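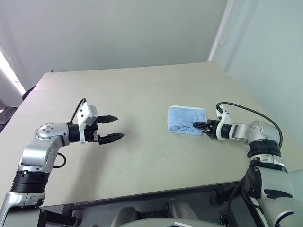

About Purkenero

Purkenero is a language school for adults. We teach German, Italian and English in small groups at two locations, Mundside and Bulari. Regula Strebel opened the school in Mundside with one evening class in German, and she still teaches it.

Our classes

A group course runs for 10 weeks and meets twice a week. Each lesson lasts 60 minutes. We offer four levels, from complete beginner to advanced conversation. New students take a short placement test and talk with a teacher before we suggest a group. If the level turns out to be wrong, you can change groups during the first two weeks at no cost.

Private lessons are 50 minutes long and can be booked one at a time. Most people who take them are getting ready for an exam or a job interview.

Our teachers

All of our teachers have a teaching certificate and have lived in a country where the language is spoken. They write most of the worksheets themselves. For grammar we use the Venckus workbooks, which are included in the course fee.

Library

The lending library in Mundside has more than 1000 books, along with audio courses and a shelf of comics. Students may borrow three items at a time. Books can also be sent over to Bulari on request.

Enrollment

Courses start in spring and in November. Sign up at the front desk or by mail. Bulari has no evening desk hours on Fridays.

Page last updated: Apr 28, 2021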